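Bread, Baskets and the Patience of a Robot Teacher

In the Hodevden workshop, a pair of white robot arms is learning to set a table, and Bushra Khattak is the person who must show them how.

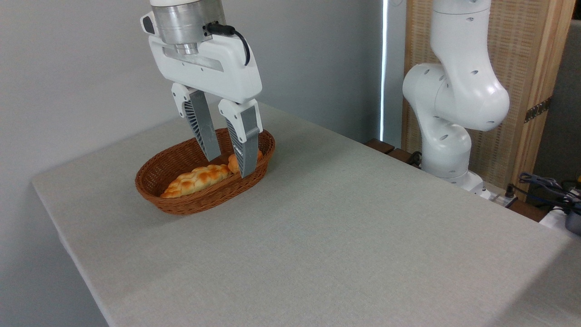
Learning by being led

The day begins at eight with a basket and two pieces of bread. Khattak puts them on the gray cloth, steps back to her controls and brings the gripper down until the fingers are inside the wicker. She lifts a piece out, places it on the cloth, and presses a pedal to save the recording. Then she changes the position of everything a little and starts again.

Each recording is called an episode. It keeps the views of the cameras together with every movement of the joints. Later a learning program studies all the episodes and tries to find by itself what to do when the bread lies in a new place. No one writes a rule for it.

The team wants 50 good episodes for every arrangement of the basket. When I visited in January, they had finished 11 arrangements, and Khattak told me that her shoulders knew the number very well.

Why bread is difficult

I had expected that bread would be an easy object. Innes Strachan, who leads the project, corrected me in a friendly way. A braided loaf has a different height at every plait, he explained, and the fingers can hold it well in one place and badly two centimeters further. A small roll can turn away when it is touched from the side. The rim of the basket makes one more problem, for the fingers must go past it without pushing it.

"With a metal block you learn one grip and you are finished," Strachan said. "With a loaf you must learn to look first."

For this reason the operators do not all work in the same style. Khattak comes in slowly from above. Her colleague Hina Malik prefers to approach at a small angle, and she is faster. At first Strachan wanted to choose one style for all, but a test with mixed episodes gave better results, so both operators continue in their own way.

What to do with mistakes

I was most curious about the failures. If a loaf falls, Malik does not delete the episode. She marks it, and if she managed to pick up the loaf again, the correction is kept as a separate example. The team has 63 of these corrections now, and Strachan would like many more, as a program which has seen only perfect work does not know what to do after a bad grip.

In the afternoon I was allowed to try. My first episode was very long and I stopped two times in the air to think. Malik watched it again on her screen and marked it "hesitation." It will not be used for the training.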